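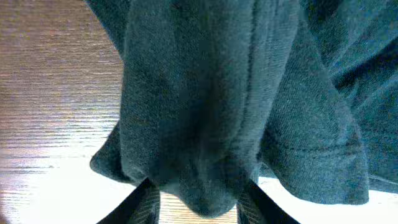 Issue 368

Prarkamwood handling cell, garment line
Status: closed

Reported: Teal knit garment held by a gathered bunch of cloth, hem hanging free. Cell rule 2 says pick by a single layer wherever the fold allows it. Operator at Wosholm asked if this grip counts as a fault.

Mon 21 April: Checked the rule text. A bunched grip is allowed for lifting, not for folding. Regrasp at the hem before any fold step.

Grip force was set to 50 percent. Limit for knits is 30. Lowered it and saved the profile as Ralow.

Follow-up: Glare on the wood tabletop is outside the lighting guideline. Moved to a separate ticket, due in May.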